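Loot Timers Are Bad Accounting

By Oanh Doãn
September 9, 2018
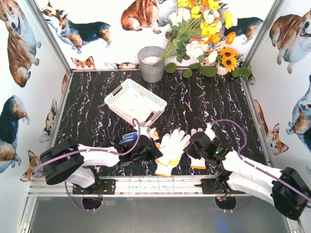 Corgi prints on the back wall, with flowers in front.

Free-to-play role-playing games need to charge for something, and I have no quarrel with that. My complaint concerns the daily timer, the lock that limits how many times a player can open a reward chest before the clock resets. Skirko is the current case. It gives three free chests a day, then asks for 40 gems per chest. A pack of 1000 gems is the smallest one in the store that covers a week of normal play.

The usual defense is that timers pace the content. Khải Lã made that argument on the Fullberg forum in June, and he is right that a player who clears every dungeon in one weekend tends to quit. But pacing can be done with difficulty, with travel time, or with crafting costs. All three stay inside the game's own rules. A timer sits outside them. It does not care what level the character is or how well the last fight went.

There is also the matter of drop rates. Skirko does not publish them. I logged 1009 chests across two characters and got the top-tier item from seven. That sample is too small to prove a fixed rate, and I do not claim one. It is large enough to tell a player that three chests a day will not get them far.

Flistel handles the same problem better. Each failed chest adds points to a visible meter, and at 700 points the player picks an item from the list. The store still sells boosts. The player can work out what a boost is worth before paying, and can decide to wait.

I would accept a slower meter than the one in Flistel. I would accept fewer free chests, too, if they carried over when unused. What I will not do is plan my evenings by a reset clock. My Skirko characters are parked in the second town, and the patch notes for the next update mention only new costumes.

Recent posts
Controller Support in Flistel, Tested
Why Guild Caps Should Be Lower
Xuân Đào on Healing Builds
Nghiêm Server Merge: What Changes
Reader Mail: Trading and Item Binding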